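Drasholm Hill Climb

The Drasholm Hill Climb is a motorsport event run on a closed public road above the town of Drasholm. Cars go up one at a time against the clock. Held every June since the road was resurfaced, and usually counted as the third round of the Hendurau Cup.

Course

Start is by the old dairy, finish is just past the quarry gate. There are 19 corners, most of them left-handers, and a climb of 787 feet from line to line. The lower part is fast and open. After the Solheim farm turnoff it gets narrow, with stone wall on one side and not much on the other. Drivers tend to lose time at the double hairpin, where the surface changes from new asphalt to the older patchy stuff.

Rain is common in the upper section even when the start is dry, so tire choice is a bit of a gamble.

Format

Two practice runs in the morning, then 3 timed runs. Best single time counts for class postions, best two added together for the overall. A driver who stops on course gets no rerun unless a red flag was shown. Road closes at 7 a.m. and reopens when the last car is back down.

Classes are road cars, modified sedans, single-seaters and historics. Historics run first.

Timing

Early events used hand-held watches and a field telephone. Later replaced by light beams at both ends, plus a split at the farm turnoff. Results are handled on desktop computers in the start hut and printed out between runs.

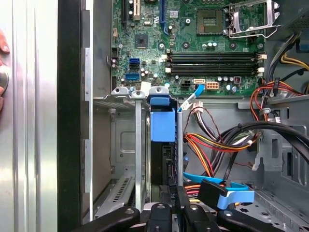 Hendurau Cup points

The top ten in each class score. Sekance, a parts supplier, backs the cup and gives a seperate award for the best newcomer - tires and an entry for the following year.

Spectators

Viewing is from the banks at the farm and the hairpins. No crossing the road once cars are running. Parking in the lower field, shuttle bus up.

Filed under: Motorsport > Hill climbs > Events D-F

We use cookies to remember your settings. By reading on you accept this. OK / More info

Comments (3)

hairpin_left: Historics ran last the year I went, after the single-seaters. Did they change it?

mossy82: Yes, changed a while back. Oil on the road was the complaint I think.

Torqueline: Can you add the class records please, the old page had them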